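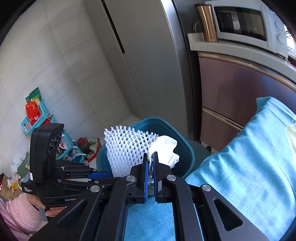
A crumpled tissue in the blue pads of the hand-held gripper, at the wastebasket.

About Drarness

Hi, I'm Augustina Akolgo, and I teach robots to do chores. Well, I teach them by doing the chores myself, over and over, with a gripper in my hand. Drarness is the small company I run with Hiếu Tô, who writes the software and keeps our drives from filling up (he loses that fight most Fridays).

What we make is demonstrations. A customer comes to us with a robot arm and a job they want it to learn, and we go do that job in real kitchens, bedrooms and laundry corners. The gripper has two fingers, same as the arm will have, so whatever I manage with it the robot has a fair shot at copying. No thumb, no pinky to steady things, and wow, do you miss them when you're folding a fitted sheet.

I got into this sideways. I used to dress homes for the pictures people look at on Zillow, and I spent years making rooms look like no one had ever eaten a snack in them. Now I want the opposite! Give me the wall basket stuffed with packets and the towel thrown over whatever was closest. A robot that has only ever met a tidy kitchen is no use to anybody I know.

We have 18 people recording for us part time, and a new recorder spends 3 days with me before going out alone. Day one is nearly all trash, since tissues are a great teacher. They're soft, they weigh nothing, and they never crumple the same way twice. You learn to come in slow, close the fingers, lift, get over the basket, let go and back away without a jerk. Then you do it again from the other side. Our longest set so far is 556 takes of putting small things into wastebaskets, recorded in July with the fan going, and I'm prouder of it than of my diploma.

Some jobs don't suit the hand-held tool, and for those we drive the arm by remote control from our back office. We named that station Buton, for reasons Hiếu still thinks are funny. It's slower and your shoulders will ache, but for heavy pans and oven doors I like it better.

Every take gets watched by a person before it leaves us. Fumbles get tagged and kept in their own folder, and customers ask for that folder more than you'd guess. The Samarakoon project took all 171 of ours, drops and near misses included.

If you've got a robot that needs to learn something, write to us and tell us what the job is and what the room is like. And if you have a messy kitchen and a free afternoon, we'd love to hear from you too. We bring our own tissues.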